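We use cookies to remember your settings and to count visits. By continuing to use this site you accept our cookie policy.

Linach publishes first results of its household chores trial
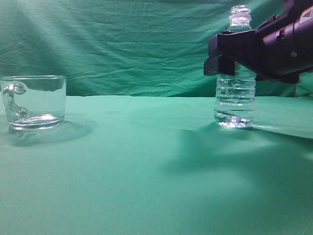
March 26, 2024. Linach today published the first results of a long-running trial which asks whether machines can yet take on ordinary chores in the home and on the shop floor. The answer, on present evidence, is that they can manage a few of them, slowly, and with a person close by.

The trial covered 2110 attempts at 30 chores. These were chosen from the work that households and small shops report doing every day, such as clearing a table, filling a shelf, folding towels and putting away cups. Each chore was tried by 3 arm systems, all fitted with two-fingered grippers and run on the same software, Fleko. An attempt was counted as a success only if the chore was finished without help and nothing was dropped, spilled or broken.

Clear objects were given a section of their own in the report. Glass and transparent plastic are found in every kitchen, and they remain hard for a machine to judge. Light passes through them, the colour of the cloth or worktop shows from behind, and the edge that a person finds at a glance may not register at all. A thin plastic bottle also gives way when it is squeezed, while a thick glass mug does not, so a grip that suits one may be wrong for the other.

Of the 30 chores, only 2 met the standard Linach has set for unattended use: moving boxed goods from a trolley to a shelf, and sorting cutlery into a tray. Both involve solid objects of known shape. Chores with clear drinkware, wet cloths or full containers fell short of the standard on every system. Speed was also recorded, and in most chores the machines were slower than an adult doing the same work by hand.

"The public has been told for many years that the household robot is almost ready," a spokesperson for Linach said. "We would ask buyers to look at the particular chore and not at the promise. Stacking boxes in a stockroom is a fair request today. Clearing up after a family dinner is still a good way off."

Shop-floor work gave better results than work in the home. Plinus, the retail fittings firm that supplied shelving and counters for the trial, noted that stockrooms tend to be laid out the same way from one day to the next. Homes are not, and the report recommends that future tests include cluttered worktops, poor lighting and furniture that has been moved.

A second round of testing begins in September. It will add pouring, wiping and the loading of a dishwasher, and will use softer finger pads developed with the design studio Oh. The full report, with the chore list and scoring rules, may be requested from the Linach press office.

Notes to editors

Linach tests domestic and light commercial equipment. The trial did not assess price, noise or running costs.

Related items
Plinus to supply shelving for Linach test rooms
Fleko software: changes to grip settings
Oh and Linach agree work on finger pads

Comments (3)

marrowfat: Would like to see the times for towels. My shop does a lot of them and slow would be fine overnight.

J. from upstairs: Does sorting cutlery include sharp knives? The summary doesn't say.

pellet_stove: Good to see a firm print the failures as well. Please include thin-stemmed wine glasses next time.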